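Grisier Opens Repair and Reuse Room at Dunberg Street Store

Walk-in service will mend, match and pass on household goods and toys

DUNBERG, November – Grisier, the secondhand household goods retailer, has opened a repair and reuse room on the ground floor of its Dunberg store. The room takes in small items that would otherwise sit unsold in the back of the shop, and gets them ready for the sales floor or for free distribution to local families.

The room is open to the public during store hours and closes at 5 p.m. Customers can bring in up to 24 small items per visit. Toys, baskets, bags, shoes, kitchen tools and desk supplies are accepted. Car seats, mattresses, helmets and anything with a lithium battery are not.

"Most of what comes through our door needs very little," said Shona Moncrieff, who manages the Dunberg store. "A zipper sticks, a handle has come unwrapped, a doll has lost its blanket. It takes a few minutes at a table. Before now we had no table to do it on, so those things went into a bin in the stockroom and stayed there."

Items are logged at the counter and then sorted into two streams. Goods in sound condition are cleaned, priced and put on the floor within the week. Goods that need work are set aside for the repair table, where staff handle basic sewing, gluing, lacing and re-wrapping. Anything that can't be fixed at the table is returned to the owner on request or sent on for recycling.

Shoes are accepted in pairs. Single shoes will be held for 24 days in case the other one turns up, a practice Moncrieff said the store had followed informally for years. Each shoe is given a numbered tag, and the list of tags is kept at the counter. People who think they may have the match can ask to see it.

The layout was planned by Peltudov, a shop-fitting firm that has worked on two earlier Grisier stores. The room measures 403 square feet. Shelving runs along one long wall, with the counter by the entrance and the sorting surface placed where people waiting at the counter can see it.

"We wanted one plain white surface and good light," said Volodymyr Ostapchuk, project lead at Peltudov. "If you are looking for a loose thread or a missing button, a dark or patterned table works against you. The first drawing had a wood finish. We changed it after a morning of watching people sort."

The opening also marks the start of small gift sets put together from donated goods. Each set is built around one main item, such as a doll or a soft toy, and is packed in a reusable pouch or a basket where one is available. Grisier said it prefers clear pouches with a zipper, as parents can see what they are getting and the pouch can be kept for storage afterward.

Baskets have been the hardest item to find. Large laundry types come in regularly, but smaller ones with a handle are bought quickly and rarely reach the repair table. The store is asking anyone with a spare wicker basket to bring it in, with or without a lining. Ribbon and fabric strips for wrapping handles are also welcome.
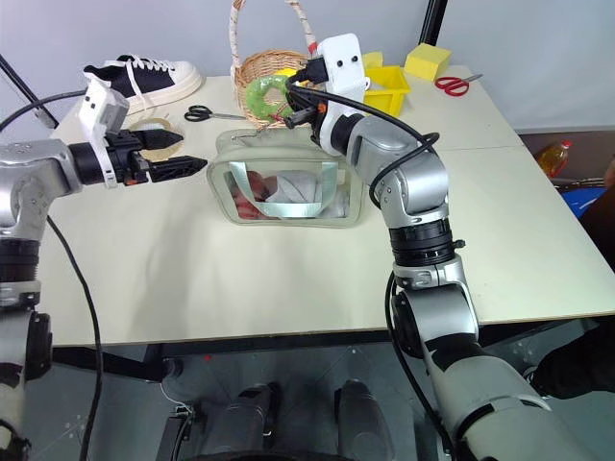
Doll in a zippered pouch, with a wicker basket, sneaker, tape and scissors on the white table.

The first gift sets will be handed out from the counter before the end of the year. There is no charge and no form to fill in. Families may take one set per child while supplies last.

Signe Lie, who runs the sorting side of the room, said new arrivals tend to be mixed. "People clear out a closet and bring us the whole shelf," she said. "You get office things and baby things in the same bag. We sort by what it needs first – clean, mend or pack – and worry about the department later."

Thread, glue and laces for the first year have been supplied by Hellström, a family-run notions wholesaler. "These are short ends and odd colors from our own warehouse," said owner Sverre Hellström. "They are perfectly good, and a repair table gets through a lot of them."

Grisier will review the service in the spring before deciding whether to add a similar room at its other stores.

Donations can be left at the counter at any time during store hours. Bags should be open at the top and light enough for one person to lift. Parking for drop-off is available behind the building.

Media contact: Rimantas Rimkutė, Grisier press office, Dunberg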